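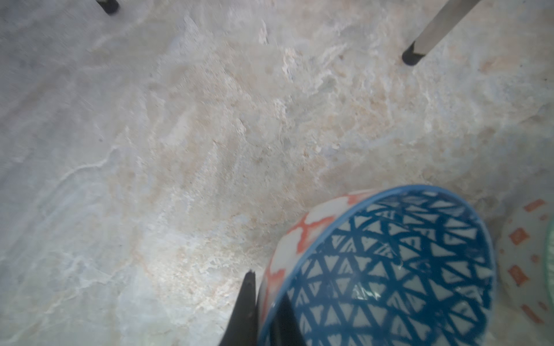
DISH RACK AND CROCKERY CHECK - walk-through with comments
Site: Galero, wash-up corner
Checked by: Leobardo Montes
Copy to: Abundio Bañuelos
Month: September
Sheet no. 1329

Key: OK / FIX / WATCH / N/A. Write something next to anything that isn't OK. Blank = not checked, so don't leave blanks.

1. COUNTER

1.1 Counter stone, chips or cracks at the front edge - OK. Ran a hand along it, nothing sharp.
1.2 Surface clean, no grit under where the bowls go down - WATCH. Some grit by the back corner, wiped it. Grit plus glaze = scratches, the foot rings on the bowls pick it up.
1.3 Wall paper behind rack, lifting or damp - WATCH. Seam feels a bit soft low down. The flowered paper was a nice idea but it isn't made for a splash area. Ask Palacios for a quote on a clear panel.
1.4 Loose items on counter that can get knocked - FIX. Disposable cups go in the bin or on the shelf, not next to the rack.

2. RACK

2.1 All feet have rubber caps - OK. Pulled on each one. One turns on the leg but doesnt come off.
2.2 Rack sits flat, no rocking - OK now. Rocked at first, shifted it to the left and it stopped. Stone must dip a little there.
2.3 Upper tier seated on posts - OK. Push down both ends, not just the near one.
2.4 Handles tight - OK
2.5 Wires, bent or broken ends - WATCH. One divider leaning on the lower tier. Bent it back by hand, will go again. Not sharp.
2.6 Rust at the welds - OK, light tea color on one, came off with the Bokel paste.
2.7 Height under upper tier enough for the big bowls - OK but tight. Tip them in, dont force.

3. PLATES

3.1 Plates upright in slots, one per slot - OK

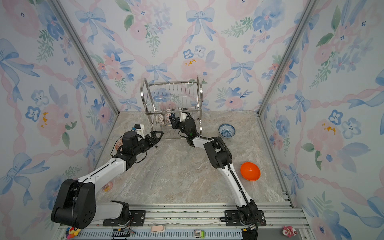
Rack at the back wall, patterned plate upright in the slots.

3.2 Rims, chips - FIX. 2 small plates pulled, chips you can feel with a thumbnail. Wrapped and in the box for Abundio to look at. Do not put back in use.
3.3 Pattern wearing off on eating surface - OK. Red-brown ones holding up better than I expected.
3.4 Plates left flat on the counter - FIX. Small ones keep getting put down flat off to the side, and then somebody's sleeve gets them. Rack or shelf, pick one.
3.5 Stock count against list - 46 on the list, 46 found incl. the pulled ones. OK

4. BOWLS

4.1 Bowls on edge in lower tier, leaning the same direction - OK. Leaning on each other is allowed, jammed is not. If you have to tug to get one out theres too many in.

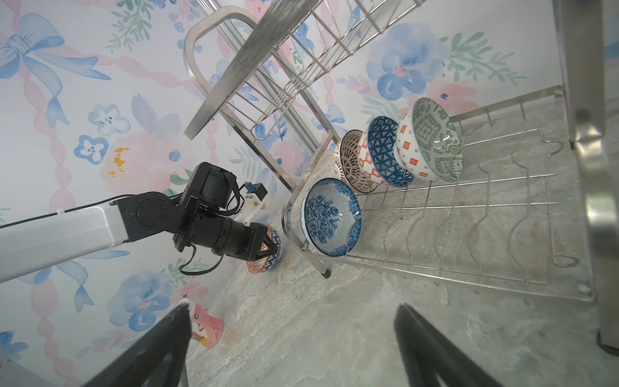 Max for the row is 6, and thats with small ones mixed in. With the big orange diamond one in there stop sooner. Already told the evening people, telling them again here.

4.2 Heaviest bowl at the end of the row, not in the middle - OK
4.3 Bowls on the counter upright or in the rack, not on their side - FIX. They roll. Stone is smooth and there's no lip at the front.
4.4 Hairline cracks, tap test - WATCH. Blue lattice rang fine. One of the brown starburst ones sounded dull, tapped it again and it was OK, maybe my hand was on it. Retest next round.
4.5 Glaze inside, knife or spoon marks - OK, grey marks only, paste takes them off.
4.6 Colored rims, flaking - OK

5. HANDLING

5.1 Pick up by the body of the bowl, not pinched at the rim - WATCH. Chips all start at the rim, see 3.2.
5.2 Lower it to the counter before letting go - OK
5.3 Dry hands / dry gloves - OK. Glove box low, two pairs left, reorder from Flokosero.
5.4 Broken ware bucket empty, lid on - FIX. Lid missing. Who has it?

TO DO
Panel quote, Palacios - Leobardo
Gloves + bucket lid, Flokosero - Abundio
Look at the boxed plates and decide, keep or toss - Abundio
Retap the starburst bowl - whoever does the next sheet
Divider on lower tier, bend back w/ pliers and a rag so it doesnt mark - Leobardo

Finished 4:40 pm. Counter redone after, 1.2 can go to OK on the next one if it stays that way. L.M.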